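## Scoring a tabletop kitchen chore for a single arm

Most claims that a robot "can do kitchen work" fall apart when the task is written down step by step. The Hilldale procedure scores one arm on a fixed table with an oven and play food.

1. Write the chore as single actions: pull the oven handle, pick up the banana, put it down. Ogilvie sheets allow 8 actions per chore.
2. Place the plate first, then the bottle on it. Position the remaining items from the layout card.
3. Run 31 trials. Do not move the table between trials.
4. Log any human touch as a failed trial. 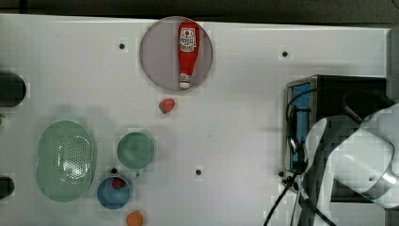
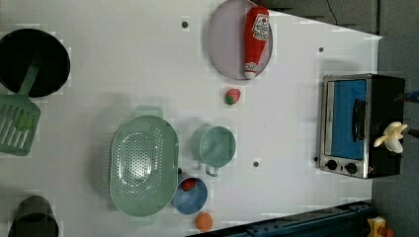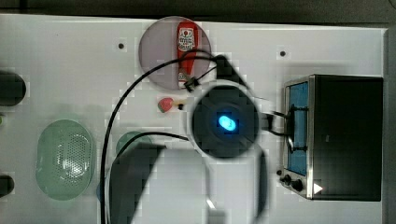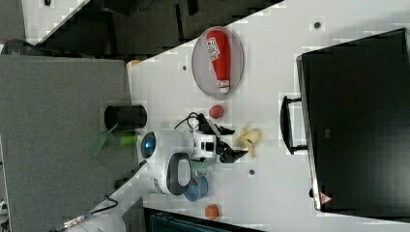 *Tabletop kitchen layout, with red bottle on plate in all four views. Third view: gripper at the oven handle.*

Score handles and loose items separately. A handle stays on a known path, so a repeated motion may be enough. A banana can land at any angle, and the grasp has to be planned again each time.

Allow 33 seconds per action and 3 attempts. Anything slower is recorded as incomplete, even if the item ends up in the right spot.

A pass here does not cover hot surfaces, real food or washing up. Use the Skendonstead sheet for those.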